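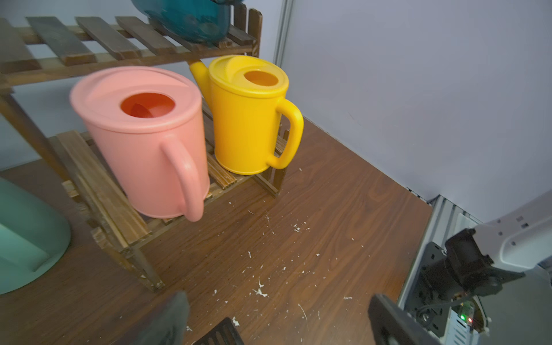

2 min read · 531 views

Thread: Two-arm table cell, how do you all do your weekly check?

folke_bostrom wrote:
Finally got my Saturday routine for the Reller arms down to 31 minutes and I'm so pleased with it I have to share! Power off, both arms parked. Brush off the tabletop first, then the rail, then the fingers. After that I put a hex key on every screw in the mounting plates (snug, no hero torque) and check the connectors on the little boards by hand. Push each one in, don't tug the wires.
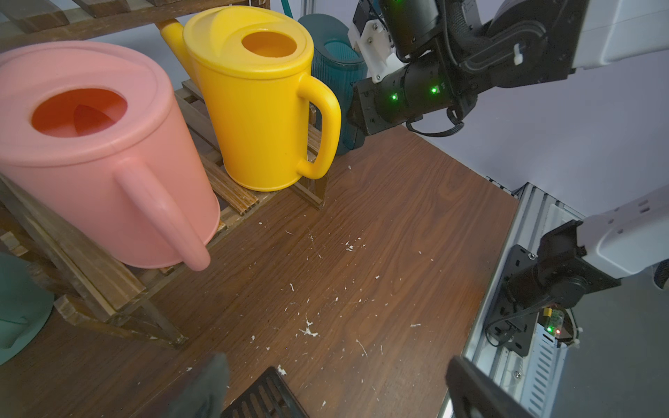 Then power back up and home one arm at a time, with a hand near the stop button. I run each wrist through its full range slowly and just listen. Last May I caught a dry bearing that way, a sort of chirp near the end of travel, and a new one fixed it.

tuanquan wrote:
Love this, stealing most of it. But I'd do the fingers before the table. You knock dust off the grippers and then you're sweeping twice. Also, do you check that the fingers close parallel? Mine drifted and I blamed the software for a whole evening, argh.

folke_bostrom wrote:
Yes! I close them on a strip of paper and pull. If it slides out on one side, I loosen the finger screws, close on a flat bar and retighten. Then a slow approach to something thin before I trust it again.
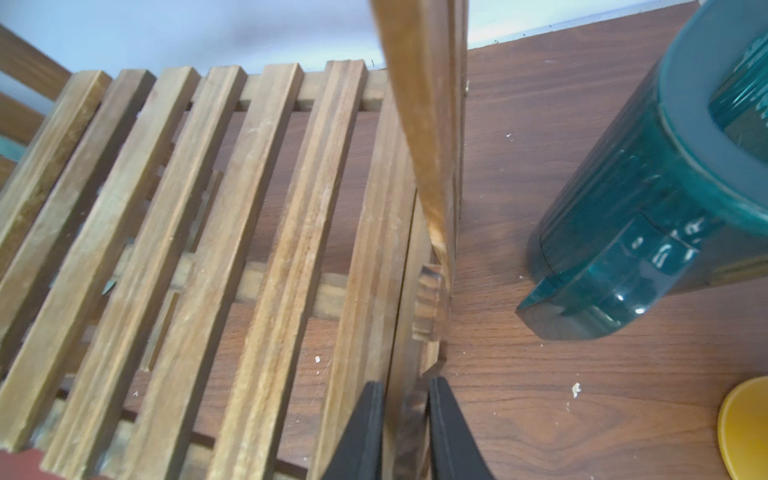

Wrist cam, fingers down by the slatted rack

wasance110 wrote:
Have to disagree on weekly screws. Every time you put a key on them you wear the heads. I put a paint line across each one and only touch it if the line has moved. Takes me 10 minutes for the whole cell.

tuanquan wrote:
Paint lines are great until somebody wipes them off with Clenico, ask me how I know :)

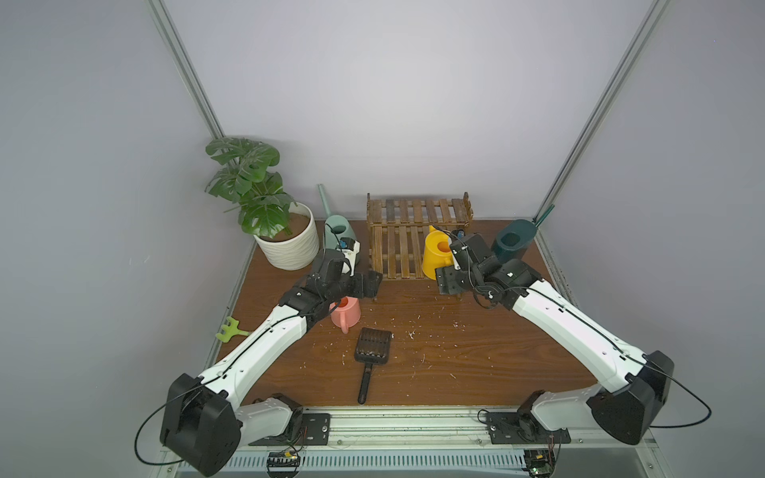 folke_bostrom wrote:
OK, the paint line idea is going on my list, fair point about the heads. What I won't skip is the cables. Each shoulder has that black loop sticking out to the side, and it needs enough slack for full reach without rubbing on the joint. And with the boards sitting open under the rail, I brush crumbs toward the back of the table, never off the front.

craddock wrote:
Vacuum with a soft nozzle, please! Brushing just moves the stuff around.

folke_bostrom wrote:
Trying that next Saturday, will report back.

This site uses cookies to keep you logged in. Accept | Manage settings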